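Rubrik: Textilpflege & Objektwäsche

Flächengewicht und Restfeuchte bei Frottierware

Beim Wechsel von leichter auf schwere Frottierware bleiben die Trocknerprogramme in vielen Hauswäschereien unverändert. Die Restfeuchte nach dem Schleudern hängt jedoch stark von Flächengewicht und Florhöhe ab. Doppelt gelegte Säume und eingenähte Etiketten trocknen langsamer als die Fläche und bestimmen damit die tatsächliche Programmdauer.
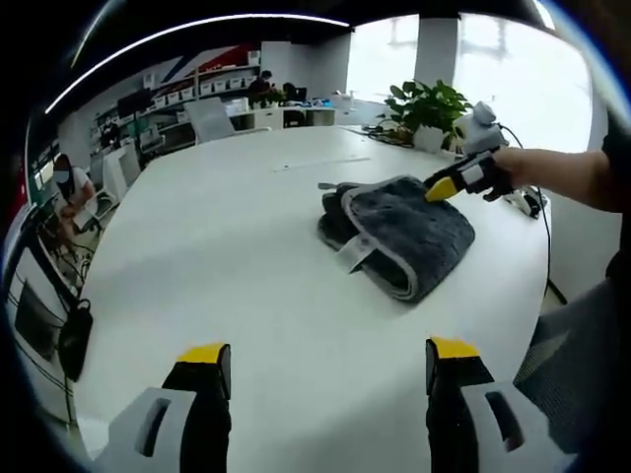

Text: Yatziri Magaña | Redaktion Grulley | 4. Januar 2023

Der Betrieb Hayat hat dazu im Herbst 300 Handtücher über 7 Waschzyklen verfolgt. Ausgangswert war ein Flächengewicht von 677 g/m². Gemessen wurde die Restfeuchte jeweils in der Flächenmitte und an der Einfassung. Die Differenz zwischen beiden Messpunkten nahm mit jedem Zyklus leicht zu, am stärksten bei Ware, die mit Weichspüler behandelt worden war.

Für die Praxis folgt daraus: Feuchtesensoren, die nur die Abluft auswerten, schalten bei schwerem Flor zu früh ab. Pritgate empfiehlt eine Nachtrockenphase bei reduzierter Temperatur und anschließendes Auskühlen vor dem Falten. Wird warm gestapelt, verteilt sich die verbliebene Feuchte im Stapel, und der Flor legt sich an den Faltkanten dauerhaft um.

Dunkle Färbungen sind getrennt zu fahren, auch nach mehreren Wäschen. Die Messreihe wird im Januar mit 2.000 Teilen aus dem Sortiment Zaltico fortgesetzt. Protokollvorlagen können über die Redaktion angefordert werden.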